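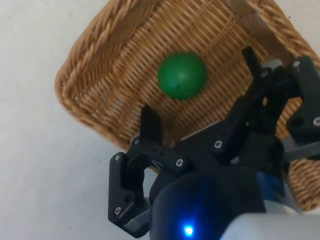
28/08/2022
Kaisu Kettunen

The Variation

The application was for a variation of condition 31. It had been prepared by Wijesinghe, who acted for the clinic, and it ran to 471 pages including the appendices. I was given it in July, when the officer who normally dealt with Gatska went on leave, and told that it was a formality.

Condition 31 said that no patient was to be treated in the lower room. It had been attached to the licence when the clinic first registered. The conditions before it dealt with drains, sharps, record-keeping and the width of doors, and each gave its grounds in a short paragraph. Condition 31 gave none. The clinic now wished to put two dialysis chairs in the lower room, and asked for the condition to be removed.

I read the appendices in order. Appendix A was the floor plan, certified as accurate by a surveyor. Appendix B was the air handling report. The supplier was Vavent, and the readings were all within limits. Appendix C was the manual for the chairs, a model called the Gulla, with the section on cleaning marked in yellow. Appendix D was the title to the building, going back to 1942, when it had been put up as a telephone exchange.

The floor plan gave the area of the lower room. So did the title. The two figures did not agree. The difference was slightly more than the area of a large cupboard, and the title had the room as the bigger of the two.

I wrote to Wijesinghe and asked them to explain it. The reply came the next morning and was signed by a trainee. It said that internal finishes had been applied since 1942 and that the surveyor was content. I wrote again and asked what thickness of finish would account for the difference. She telephoned.

"Is this going to hold up the decision?" she asked.

I said it depended on the answer.

"Only they've ordered the chairs."

I said that the ordering of the chairs was a commercial matter and could not be taken into account. She said she knew that. She sounded as if she was eating. I asked whether anyone from her firm had been in the room, and she said that she had, once, to take the photographs for the bundle.

"How was it?"

"It was a room," she said. "There was a draught."

Appendix B said that the lower room was sealed. I turned to the page while she was on the line and read her the sentence. She asked me to repeat it and I did. She said she would take instructions.

An officer considering a variation may inspect the premises on giving notice. I gave notice. The bus to Gatska took most of the morning. The practice manager met me at the door with the keys already in her hand, and we went down.

The lower room was painted white. It had a sink, four sockets at the correct height and a new floor, turned up at the edges so that it could be washed. I measured the long wall, then the short one, and wrote the figures in my notebook. They matched the surveyor's. I measured the corridor outside and the office on the far side, and took one from the other. The wall between the lower room and the office was thicker than it needed to be.

"What's in there?" I said.

"In where?"

I put my hand on the wall. She looked at my hand and then at the sink.

"We've never had any trouble with it," she said. "We just don't put people down here."

"You've applied to put people down here."

"Head office applied."

I asked her whether she supported the application. She said it was not her place to. I explained that under paragraph 105 of the guidance the views of the person in day-to-day charge were a relevant consideration, that they would be recorded, and that the applicant would be given a copy. She thought about that for some time.

"Then I've got no view," she said.

I wrote this down and asked her to sign it. She rested the notebook against the door frame to do so, although the wall was nearer.

Before leaving I held a strip of paper against each of the joints in turn, as the method requires. At three of them it hung straight. At the fourth, low down by the sink, it moved out towards me, and then it moved back, and then out again. I timed it over a minute. The rate was fourteen. I noted the time, the place and the number, and the fact that the air handling was switched off.

On the bus I drafted the decision. An officer may grant a variation, refuse it or adjourn for further information. A refusal must give reasons, and the reasons must be ones that the applicant can answer by evidence. I tried several forms of words. I crossed out the one with the word "breathing" in it, which was not a term used in the guidance.

Refused, I put in the end. The applicant has not shown that the room is unoccupied.

Wijesinghe appealed within the week. I sent the file up to the tribunal with my notebook and a covering list, and asked for the original papers on condition 31 to be found and added. They were in the basement store. The grounds had been filled in after all, by hand, on the back of the form: see strip, fourth joint, rate nine.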